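The arm that kept pushing 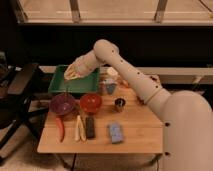
Nghĩa Hà has been asked many times what went wrong with the table-clearing arm at Drenstead, and she has grown tired of the word "glitch". "A glitch is when the screen flickers," she says. "This was a machine pressing down on something for 26 seconds with no idea that it was doing so." Her job at the Drenstead workshop was to run the sorting trials, in which the arm picks small things off a wooden table and puts them away. It is dull work to watch. The gripper goes down into the green tray, comes up, and swings back over the purple bowl and the red one for whatever is next. She had sat through hundreds of these moves before the one in June.

What happened then is not much in dispute. The fingers went into a tray, met the bottom sooner than the software expected, and carried on. The force reading that should have stopped the arm was stuck at an old value. The tray cracked, the arm shifted sideways, and Hà hit the stop button. No one was hurt. Jerkau, the firm that supplied the control software, put out a short note calling it "an isolated sensor event".

I asked her whether that was fair.

"Isolated from what?" she says. "We had 3 of them. The first two were small, so they got written up as bad grips."

She blames herself a little for that. The log has a box for bad grips and it is quick to tick. It has no box for "arm pushed harder than it should have", so for weeks that went down as something else. By the time she went back through the records there were more than 4000 moves to look at, and most had been saved without the force readings, to keep the files small.

Jerkau's answer was an update, which checks that the reading has changed within the last 500 milliseconds. If it hasn't, the arm stops. I said this sounded sensible. Hà pulled a face.

"It's sensible. It should have been there on the first day. And half a second is a long time if it's your hand in the tray."

Would anybody's hand be in the tray? The rules at Drenstead say no. She says rules like that last until something rolls over or gets stuck, and then somebody leans in to put it straight. She has done it herself. "You've seen the arm do the same thing all morning. You stop thinking of it as something that could hit you."

I had heard a cheerier account from Jerkau, whose people told me the arm is built to be safe near humans and that its motors are weak by factory standards. I put this to her and she didn't argue with the motors. Her trouble is with the word "safe" being used for the arm alone, when what matters is the arm plus whatever it is holding, plus the table under it. Soft plastic is one thing, she says, and a pair of scissors is another. Nobody at Jerkau could tell me which objects their own tests had used.

A second team, at Fodham, has the same software on a different arm. They have reported no trouble. Hà is unimpressed by this, and having seen their log sheet I can understand why – it has the same box for bad grips and nothing else.

She has since drawn up her own sheet, with a line for anything odd and a rule that the force readings are kept whatever the size of the file. She also wants the stop button moved. At the time it was on the wall behind her, and she had to turn round to reach it. A colleague, Khúc, has asked for a second one on the far side of the table. Neither request had been agreed when we spoke.

The trials have started again all the same. I asked if she trusted the update.

"I trust that it does what they say," she says. "I'd like to see it fail a few times on purpose before I sit next to it."

Jerkau says such a test is planned but would not give me a month.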